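Cities Should Stop Charging for Library Parking

When Putville put meters in the lot behind its main library, the city manager said the change would pay for itself by July. I don't doubt his arithmetic. The lot has 89 spaces, the meters take cards, and people who need a library will usually find a way to pay for it. My objection is that we already paid for it.

A public library is funded through property taxes. A family that rents pays those taxes through the landlord. The promise in return is that anyone can walk in, sit down, borrow a book, use a computer and leave without opening a wallet. A meter at the door breaks that promise for everyone who arrives by car, and in a town with one bus an hour, that is most people.

Supporters of the meters say that commuters were using the lot all day and taking spaces from patrons. They were, and it was a real problem. But a time limit solves it. Two free hours with a ticket stamped at the front desk would have cleared out the commuters and cost the patrons nothing. Plenty of grocery stores manage this, and they have less reason to be generous.

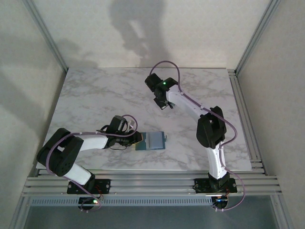
The other argument is money. The city collected $1,699 from the lot in the first month. Take out the fee to Prorside, the company that runs the meters, and what remains would not cover a part-time clerk. Meanwhile the children's story hour went from 25 families to 21. Four families is a small number, and I can't prove the meters drove them off. I can say that a parent with two toddlers and a bag of overdue picture books now has one more reason to stay home.

Ezequiel Contreras, who runs the tax help table each spring, told the city council that people were leaving in the middle of their appointments to feed the meter. Some of them were there to claim a refund they badly needed. The council thanked him and moved on to the next item.

I would feel differently about a downtown garage or the street in front of the courthouse. Parking is worth something, and drivers should often pay for it. Free curb space in a busy district gets used badly, and I have supported higher rates there before. A library lot is part of the library, in the same way the chairs and the restrooms are. We don't put coin slots on those.

The contract with Prorside comes up for renewal next year. The council should let it lapse, put up a two-hour sign and have the front desk stamp tickets.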